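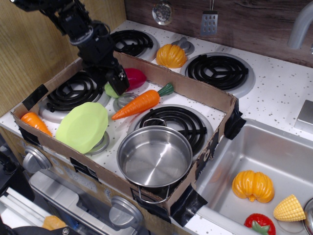 Toy vegetables, a lime-green plate and a steel cooking pot on the play kitchen stovetop.

Home | News | Exhibitions | Learning | Visit | Contact

Orel opens play kitchen room for younger visitors

October 20, 2018

The Orel Centre for Childhood and Play has today opened its new play kitchen room, a permanent space in which children may cook, serve and tidy away with toy food and small-scale cookware. The room was developed with the support of the Fontana Foundation and will be open to families throughout the year.

The play kitchen has a white speckled stovetop with four coil burners and a stainless steel sink beside it. A low cardboard tray, held in place with black tape, encloses part of the stovetop and keeps the smaller pieces together during play. Staff at the Centre's workshop in Jinau tried several arrangements before settling on cardboard, which can be replaced at little cost whenever it wears out.

"Children recognise a kitchen at once and need very little instruction," said Sabina Beneš, Head of Learning at Orel. "They sort the vegetables, fill the pot and decide who is to be served first. We wished to give them a setting in which that work is taken seriously."

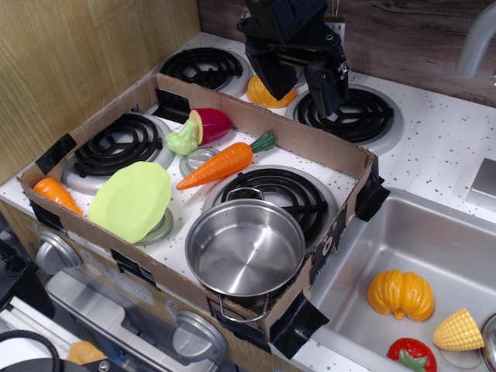 Toy produce for the room has been drawn from the Jurine collection, which holds 800 pieces of play food and cookware. Carrots, pumpkins, onions and broccoli will be among the first items in use, and the selection will change with the seasons. A winter selection will be introduced in December.

Sessions last 89 minutes, including time at the end for children to return each item to its place. Places are limited and should be reserved in advance at the Orel front desk. Children aged two to four must be accompanied by an adult at all times. Schools and nurseries wishing to arrange a group visit are asked to write to the Learning Department, stating the ages of the children and any access needs.

4 comments | 89 shares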